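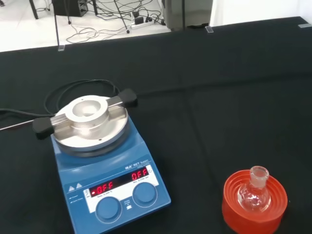

A magnetic hotplate stirrer fitted with a metal heating block.

Dumley College Opens Enrollment for Evening Chemistry Certificate

DUMLEY — Dumley College will begin accepting applications in December for an evening certificate in laboratory chemistry, a two-semester program for working adults who wish to enter technical jobs or return to a science degree. Classes will meet from 6:15 p.m. in the Subramaniam Building on the college's north campus.

The certificate was approved by the college's academic board following a survey of adult residents in the Dumley area. The college received 3,264 completed responses. Of these, 652 came from people who said they would consider a science course if it were offered outside normal working hours.

"Our daytime program has served recent high school graduates well, but it has been out of reach for people with full-time jobs," said Hortensia Sánchez, dean of science and health at Dumley College. "The evening certificate carries the same credits, is taught by the same faculty, and leads to the same examinations."

The first semester covers general chemistry, measurement, record keeping and laboratory safety. The second is devoted to organic preparation and basic analysis, with a written project due in the final month. Students who complete both semesters may transfer their credits to the college's associate degree in applied science.

The opening class will be limited to 95 students, divided into small laboratory sections. No previous college chemistry is required. Applicants must hold a high school diploma or its equivalent and must complete a short mathematics placement test, which may be taken online or at the admissions office.

Kudora, a regional maker of water treatment supplies, will contribute toward tuition for students who demonstrate financial need. Edent, which produces dental materials, has agreed to offer paid summer placements to graduates of the certificate.

"We hire technicians every year, and many of our best applicants come to the work from other fields," said Karim Khoury, director of operations at Edent. "A course they can attend after a day's work is of real value to employers in this area."

Randa Sayegh will serve as program coordinator. Georges Saliba, a senior lecturer in organic chemistry, will lead the laboratory sections.

Application forms and the full class schedule are available from the admissions office. Tuition assistance requests should be submitted together with the application — late requests will be considered only if funds remain.

Media contact: Nadine Hijazi, Office of Communications, Dumley College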